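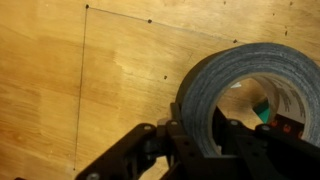
4.2 Marking the board and teaching points

Tuddale Robotics Club, arm set-up

1. Draw two straight lines meeting at a corner. Mark the corner with a dot.
2. Add the remaining dots and enter each one in the point table.
3. Set arm speed to 100 and jog to the corner dot.
4. Close the gripper on the tape roll – stop at 200 on the grip scale.

Caution: Keep hands off the board while the arm is live.

Note: Report grip faults to Morag Gillies.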